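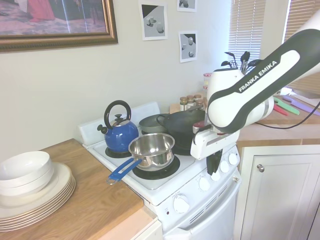

Shared kitchen, Myklebust house: the electric stove with kettle, saucepan and skillet.

Progress report to the Onura fund, period ending March

Kitchen fit-out. The stove is in use at Myklebust, with wooden counters on both sides. Cookware is shared and stays on the burners between meals. Spices are kept on the ledge behind the stove and the utensils stand in a white crock there. Residents at Gundholm asked for the same arrangement — we have priced it.

Use. The cooking evenings take up to 9 people. We have run 38 since the grant began, against a target of 50.

Spending. $2,214 went to cookware and small items. The Celtbridge invoice for the counters is still open and will fall in the next period.

Next steps. Label the spice jars, buy a second saucepan and set dates for the remaining evenings.

Nathalie Gosselin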